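Hanging the backdrop

The display corner took up most of June, largely on account of cloth. Our supplier, Torkum, sent black fabric that had been folded very tightly for a very long time, and it had no intention of forgetting. Kobina Alhassan ironed the first panel for 2 hours. The remaining panels were hung as they came.

We had budgeted 117 pounds for fabric and fixings and 12 for lettering, which tells you how seriously we took the lettering. Clips along the top edge won over tape, after tape had been given a fair trial and a dignified funeral. The side panels angle in and out to close off the space, so a visitor faces black cloth in most directions.

The letters went up last. "Fast" sits over "UMI", with the second word in bigger capitals, all orange. The top row changes colour as it goes along, and its pink t has sunk well below its neighbours - the cloth curves there, and the t followed it. The white toilet stands in front with its seat lid up.
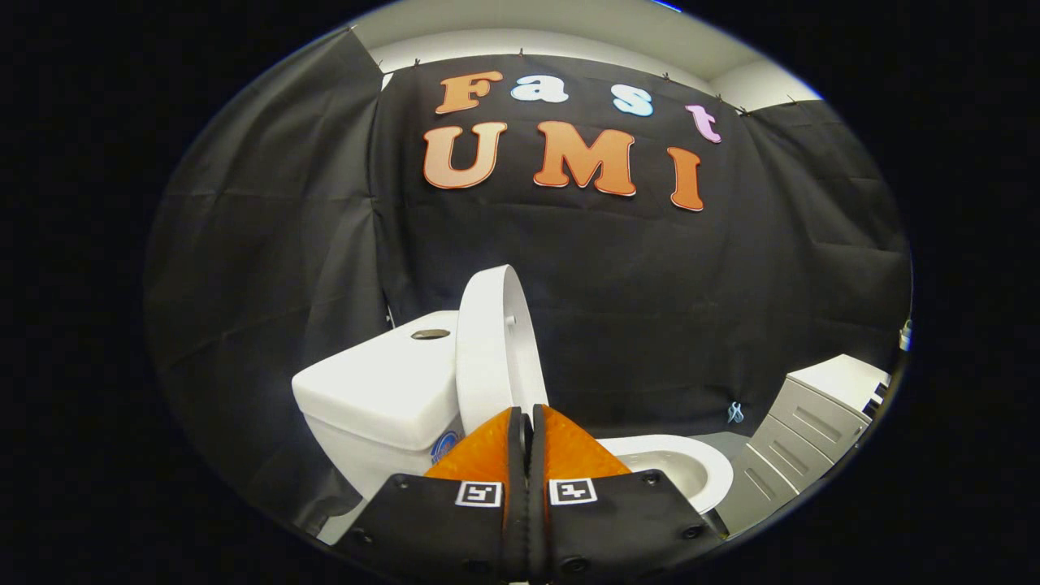
What we would change

Steam the fabric before hanging it, all of it. Mark a level line in chalk before anyone touches a letter. Kobina would also like it recorded that he suggested the chalk at the start, and the group accepts this - the minutes, regrettably, agree with him.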